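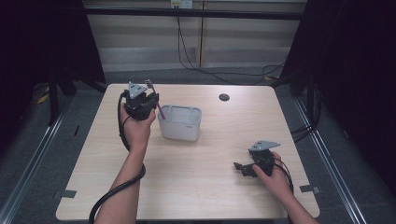
Toothbrush and white caddy on the table

How do I get limescale off a shower head? Water is very hard here and half the jets are blocked.
Trover, 19/07/2022

Anselmo Montoya
Unscrew it and leave it in white vinegar for 4 hours. Rinse, then run the shower hot for a minute. 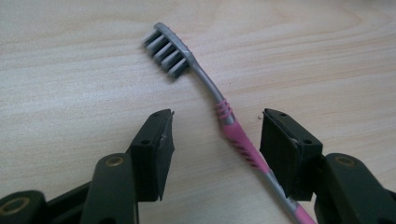 Vinegar loosens the scale but won't shift all of it. Go over the jets afterwards — an old toothbrush, or one with grey bristles like that one, is fine. Don't use a pin.

Weltar
Mine was past saving, so I bought a new one.

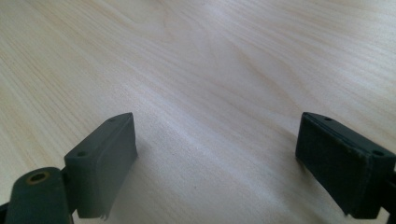 Photo: Briravura

Check the rubber washer before you refit it.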